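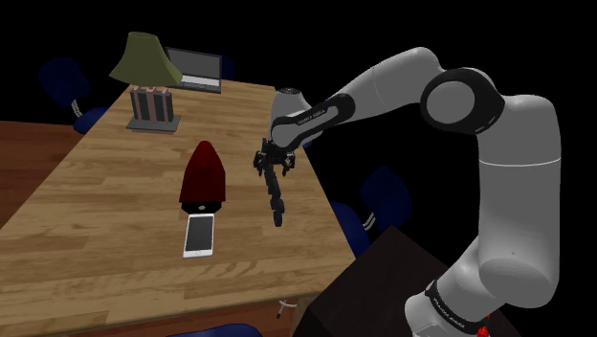 Kustance is a practice space for tabletop robot arms that runs on your own computer. You load a room, pick an arm, write or record a motion, and watch it play out before you ever book time on real hardware. The rooms are built from ordinary furniture and ordinary stuff, so your motion has to cope with things like a phone lying flat right by the foot of a tall red cone, with a lamp and an open laptop farther back on the same table. We love that kind of layout — it gets interesting fast!

## Common questions

### Do I need to own a robot?

No. Plenty of people use Kustance for months before they touch an arm, and some never do.

### How many rooms do I get?

The starter pack has 15 rooms and 464 objects you can move between them. Tiruwork Beyene builds most of the rooms, and she takes requests (the office set came from one).

### Which arm should I start with?

Try the Franka. Its seven joints give you a lot of ways to reach the same spot, and you'll learn a ton just by moving the elbow and watching what happens to everything else.

### Can I change the lighting and the background?

Yes, both. Each room opens with the walls and floor dark and the light on the work area. You can brighten the whole thing under **Room > Light**.

### Will a motion that works in Kustance work on a real arm?

Sometimes on the first try, and that's a great feeling! More often you'll need to tune grip force and speed. Contact is the hard part, especially with soft or slippery things. Always do the first real run slow, with a hand near the stop button.

### How do I run the same task many times?

Open the Su panel, choose what should shift between runs (object position, light, starting pose) and set a count. Most people start with 100. The limit is 3,000 per batch, and you can leave a batch going overnight.

### What's the difference between Kustance and Vullance?

Vullance is our older viewer. It plays back saved motions but can't edit them. Your Vullance files open in Kustance just fine, though camera angles don't carry over yet.

### Is it okay for a classroom?

Very much so. Obsa Bogale wrote a set of lessons for students who have never coded, and they come with every Pruvden school account. The first one has no typing at all — just dragging joints and seeing where the fingers end up.

### My gripper passes straight through an object. What did I do?

Check that **Solid** is turned on for that object. Imported models come in with it off.

### Where do I send a bug?

Use **Help > Report** and attach the room file. We read them every morning at 9.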